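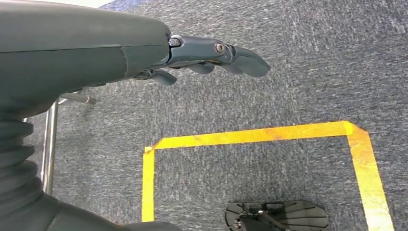 Ticket 2124
Subject: Low-pile carpet, sticky patch keeps coming back after cleaning
Opened: 13/06/2020
Opened by: Emil Frei
Product: Remholm grey fleck, low pile
Status: Resolved

Original message

Hi Nonov team,

First up, I love this carpet. It's the grey one with the charcoal and lighter flecks, and it hides lint so well that I nearly skipped vacuuming for a whole week! We've got it right through the big room and I'd put it in the hallway tomorrow if the budget stretched.

My trouble is one patch near the power point, roughly dinner plate size. Someone put a mug of cordial down there and it went over. I blotted it, gave it a good spray with Vurer carpet foam, scrubbed, let it dry and vacuumed. Came up beautifully. Two days later there was a dull mark in the same spot and it felt tacky under my socks. Did the whole thing again, same result, only now the mark is a bit bigger.

What I've tried so far:
Vurer foam, two goes, left on for the time on the can
Warm water and an old towel
Grabner upright vacuum, brush bar on

Can it be saved? Happy to try anything.

Emil

Reply from Nonov support

Hi Emil,

Thanks for the detail, it saves a lot of back and forth. A mark that goes away and then creeps back is nearly always residue. Sugar from the drink sits down at the backing, and as the carpet dries it wicks up to the tips. Foam left in the pile does much the same and grabs dirt off people's shoes as well.

Please stop using the foam for now and try this:

1. Vacuum with the brush bar off.
2. Mix one part white vinegar with 9 parts lukewarm water. Test it behind a door first.
3. Dampen the patch with a spray bottle. Don't soak it.
4. Blot with a white towel, working from the outside in. Keep going until the towel stops picking up colour or suds.
5. Repeat with plain water.
6. Lay a dry folded towel over the patch with something heavy and flat on top, and leave overnight.

Does the carpet feel loose or bubbly anywhere near the mark?

Update from Emil Frei

No bubbles, flat as a tack!

Did steps 1 to 5 after tea. You should have seen the suds. I was wringing out foam from my own cleaning, and there was heaps of it. It took 40 minutes of blotting before the towel came up clean, and I went through every white towel we own (one of them is now a car towel). Toolbox on top overnight.

This morning the patch feels the same as everything around it. There's a very slight stiffness if I run my hand against the pile. Is that a worry?

Reply from Nonov support

Good result. The stiffness will be a trace of residue left at the tips. One more plain water rinse should shift it, then brush the pile up with a soft nail brush while it's still damp. Leave the brush bar off in that area until it has fully dried.

We'll hold the ticket open in case the mark returns.

Update from Emil Frei

Rinsed, brushed, dried, and it's fantastic. I had to hunt for the spot! The flecks look sharp again and there's no tackiness at all, even in bare feet. I've since done the same to an old tea mark by the door that I'd given up on, and that's gone too.

Is there any of this colour left on the roll? Still thinking about that hallway.

Reply from Nonov support

Glad to hear it. I've passed the hallway question to the shop and they'll email you about stock. Closing this one as resolved. If the mark comes back, reply here and the ticket will reopen.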